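Manzano Evening Kitchen: Progress Report to the Bindbridge Fund
September 16, 2018
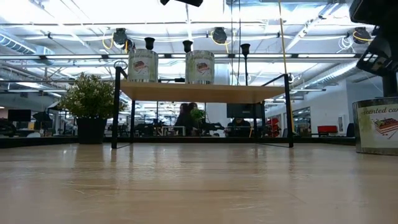 Prepared by Leire Rivas, with corrections in pencil from Purificación Cuesta, most of which I have typed up

When I last wrote to you in April, the evening cooking course had a curriculum, a waiting list and no ventilation. We now have ventilation. The new hood passed inspection on the second visit, the first having ended when the inspector asked to see a switch that the electrician had placed behind the refrigerator. The switch has been moved. So has the refrigerator, which did not enjoy it and needed a new door seal, paid for out of our own funds and not yours.

Enrollment. Your grant was meant to put 50 adults through the beginner course by the end of this year. So far 102 have signed up, which sounds wonderful until you look at how many finished. The first two terms lost people at the usual point, between knife skills and soup. Purificación says this is because I schedule the soup lesson too close to the end of the school year. I say it is because she makes them chop onions for an entire evening. We have agreed to change both and will never know who was right.

Recipes. The course booklet is done in English and Spanish. The printer, Prerkance, delivered 500 copies in which the lentil recipe calls for a cup of salt. They admit the proof we signed said a teaspoon, and they have reprinted that page as a sticker. Applying the stickers has taken up a good part of the staff's summer and I would ask that you not inquire about the alignment.

Money. Spending is on plan in every line except one. We budgeted for pantry goods on the assumption that Zorkness would keep giving us the wholesale rate, and in May they stopped returning calls. We have since moved the dry goods order to a smaller supplier down the road. The prices are a little higher, but the rice arrives on the day they say it will, a novelty we are still adjusting to. The overage is covered by the money left from the hood. The full ledger is attached, along with the receipt for the second inspection fee.

What has gone better than we deserved. The Saturday family table was a throwaway line in our application, put in by Purificación to fill the page. It is now the thing people ask about when they phone. Students cook what they learned that week and bring whoever they live with. Two of the teenagers who were dragged along in the spring have asked for a class of their own, and we would like to talk to you about that before the next application window opens.

What is still late. The follow-up survey has gone out to everyone who finished the first term and 11 have come back. Several of those answered only the question about parking. We will try again by telephone in the fall, and Leire (that is, me) will be doing the calling.

Still needed from you: a signed copy of the amended budget, and a decision on whether the refrigerator seal can count toward our matching share. Purificación feels strongly that it can.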